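Equipment Planner, Automation (30 hours a week)
Lonier, Vimau site
Posted 20/06/2020

We own more robot arms than we have plans for robot arms. If that sentence makes you reach for a spreadsheet, please keep reading.

Lonier runs bench cells for handling parts and network hardware. The cells were bought one at a time, by whoever was most excited that quarter, and the budget shows it. In May we went through the equipment list and found 459 lines, 204 of them with no replacement date and several described only as "bracket, other." We would like a person to own this list, love it if possible, and turn it into a five-year plan that finance will sign without sighing.

You would spend most of your week on quotes, lead times and spares. You would also stand at the cells and watch, because a purchase request written from a desk tends to forget the cables. 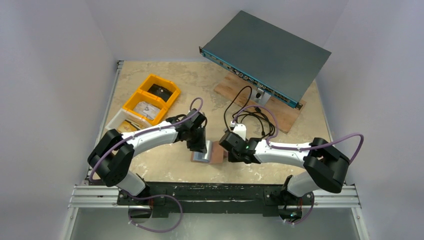

Two-arm cell with rack-mount network device, bins and cabling.

What you'd be doing:
Building the yearly budget for arms, grippers, framing, bins and cable.
Comparing bids. Likari and Đỗ are our current suppliers, and their quotes are laid out so differently that we suspect a pact.
Deciding what gets repaired, what gets replaced and what gets quietly retired.
Telling engineers no, in writing, with numbers.

What we'd like to see:
A few years of buying or planning equipment for a lab, shop or plant. You don't need to program a robot. You do need to know that the price of the arm is only the start of the price of the arm. Comfort with service contracts helps, as does a high tolerance for the phrase "while we're at it."

Pay depends on experience and will be discussed in the first call, so you don't have to sit through three rounds to hear it. Two days a week can be done from home.

To apply, send a resume and one page on the worst equipment purchase you ever had to live with. Leave out the vendor's name. Use the form on the Lonier jobs page and choose "Planning, Vimau."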